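Thursday, gone nine at night

The Lornero people say lemon and coarse salt will bring up any chopping board like new. I have my doubts. I gave it 39 minutes of my evening, going by the oven clock, and the green board looks to me just as it did at teatime. The instructions said to leave it for 4 minutes and rub in circles. I rubbed in circles. My wrist hurts and the kitchen smells like a pub.

Riseck want 80 for a new set, with a colour for each sort of food, as if an onion cared. My mother had one board in Ruawai and we all lived. Still, I do wonder what sits down in those scratches. The magazine says bin a board every 2 years, but then the magazine has a page of boards for sale at the back.
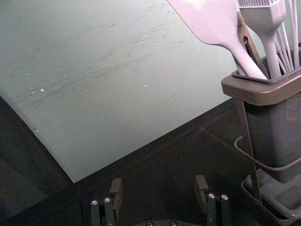

The green board and the grey utensil holder, Thursday.

I'm no more convinced about the holder. It was meant to free up a drawer and the drawer is as full as ever. It also needs its tray rinsing, one more job. Will try bicarb on the board at the weekend, expecting little. Must ring Pronport about the kettle lid.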